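The Januncombe Office of Unclaimed Effects
Short fiction – April 2026

Under Section 18 of the Office's regulations, an article left in the reading rooms at Bomport is to be held until December and then released. The regulation does not say to whom.

The clerk on duty had entered 401 articles in the register and found the work agreeable. A tape measure was a tape measure. A pair of blue sunglasses required one line. The green plastic cup had required four, as a reader had written to the Office to say that it was hers, that it had been her mother's, and that she did not wish to have it back.

The regulations made no provision for such a letter. The clerk consulted the Pacheco edition, page 204, and found a paragraph on umbrellas.

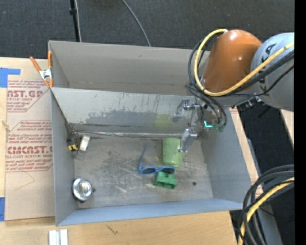

The reply went out the same afternoon. The Office acknowledged the reader's wishes – it had no power to grant them – and would keep the cup in the gray bin, with the sunglasses for company, until she wrote again.

She wrote again in December, to ask how it was.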